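Drelwood Picking Kit

The Drelwood Picking Kit is a package of hardware and software for bin picking, that is, the work of taking loose and mixed objects out of a container with a robot arm. It is sold by the firm Drelwood, which has its office and workshop in Narndale. The kit does not include the robot arm itself. The buyer must already own a suitable industrial arm, or purchase one separately.

The kit is offered mostly to technical colleges, small warehouses and testing laboratories. It is known under the short name DPK in the firm's own papers, but most users simply call it "the Drelwood".

Contents

The standard package contains a gripper with mounting plate, a control box, a set of air hoses and signal cables, and a licence for the planning software, which is named Dendach. A printed manual is included, in English and French. The base weight of the gripper is given by the maker as 7 kilograms, so very small arms cannot carry it.

Two bins and the clamps for fixing them to a table were part of the package in the first version. They were later removed from it, and users now supply their own.

Operation

The operator puts objects into the bin without any order. Dendach then receives a picture of the bin, proposes several grasp points and gives a score to each one. The arm moves to the point with the highest score. If the grasp fails, the next point is tried, up to a limit of 5 attempts for one object. After this the software stops and asks the operator to mix the contents by hand.

The software does not need a drawing or model of each object before the work starts. This is the main difference from the older product of the same firm, where every new item had to be entered in a library. Items of unusual shape can still be taught by hand, and the manual recommends this for anything that is soft or has a very uneven weight.
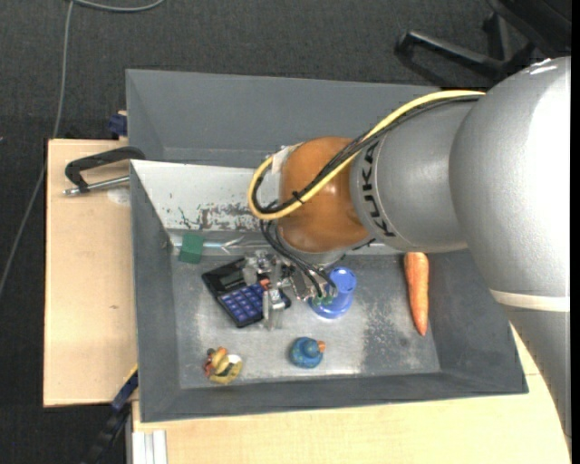

Gripper on a KUKA arm over a bin of mixed objects, including a calculator, a carrot and a blue rubber duck.

Test objects

Drelwood advises new users to begin with common household things and toys, and not with their real goods. A good test set has flat items, round items and long items together. Flat items with a low edge are considered the most difficult for a finger gripper -- the fingers need some free space at the side, and near the wall of a bin this space is often missing. Shiny metal floors can also disturb the camera image, and the manual suggests to lay a matte sheet in the bin when the results are poor.

Versions

Three versions have been sold. The first had a gripper with fixed fingers. The second, called Baudry after the street where the workshop stands, brought exchangeable fingers and a quieter valve. The present version keeps the Baudry gripper but has a new control box with fewer connectors.

Owners of the first version can send in the control box for an upgrade. The gripper must then be bought new, as the mounting holes have a different pattern.

Service and maintenance

The maker asks for an inspection of the fingers and hoses after every 2,000 picks, and for a change of the finger pads after 3,000. Cables which run along the outside of the wrist should be checked for rubbing in every position the arm can reach. Enough slack must be left for the last joint to turn, but a loop that is too wide may catch on the rim of the bin.

A yearly service contract is available in Canada only. Buyers in other countries receive help by telephone and e-mail.

Reception

Colleges have generally spoken well of the kit, mainly for the clear manual and the low number of tools needed for installation. Criticism has been directed at the price of replacement pads and at the slow start of the software. Some warehouse users found the grasp scores hard to understand. A later update added colours to the score list, and the numbers can now be hidden.

See also

Bin picking
Industrial robot
Robot end effector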